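Workshop notebook, November 16, 2023

Spent most of the day on toggle switches, which is more interesting than it sounds (to me, anyway!). The Bravel order finally turned up and I wanted to get a feel for how the new ones behave before we commit to them for the Trekus panels. The old stock went stiff after a few months in the damp store and I'd rather not go through all that again.
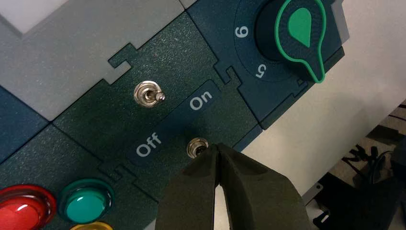 Method was as crude as ever: flick, listen, check with the meter, flick again. I stopped at 1,000 throws on the first one and my thumb is not speaking to me. Contact resistance hardly moved. The second had a gritty patch in the travel from the start, so it's gone in the reject tin with a label on.

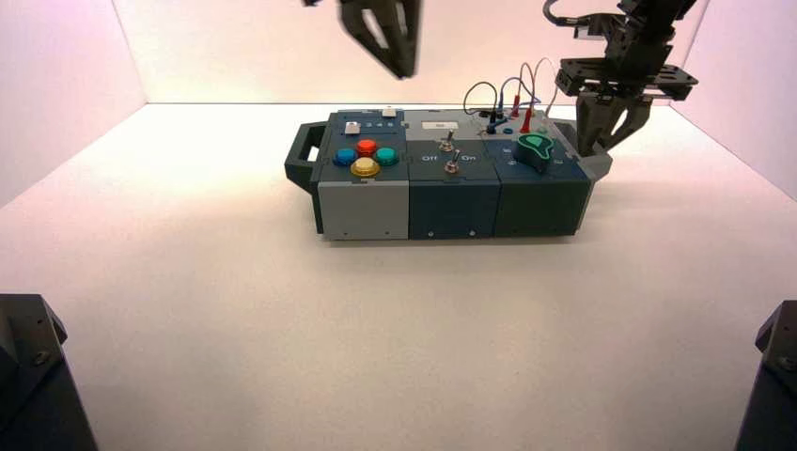

Then on to the nuts. The Omoregie washers are a shade thicker than the ones we had before, and that leaves 2 threads showing where I'd like a bit more. Fine on thin panel, dodgy on anything chunky. I tried leaving out the back washer and the body crept round when I leaned on it, so that's out. 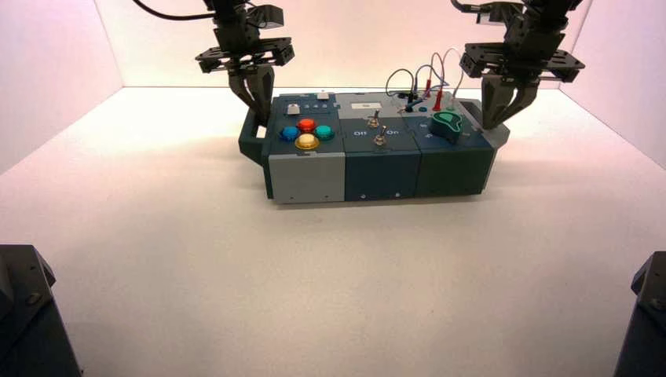
Sliders next. I cleaned the tracks on 5 of them with a dry brush and a wipe, no grease at all, and they run lovely – much nicer than the greased ones, which pick up every bit of fluff in the building. Stock count on the sheet says 67 and I'm going to believe it. 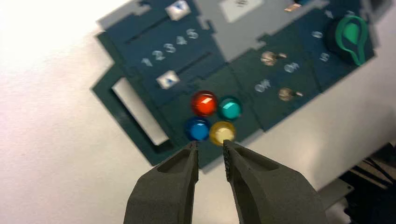
Does the dry track need anything after cleaning? Leave it bare and keep the lid on the box.

Still to do: ring Amada about the longer bushings, and find my good spanner.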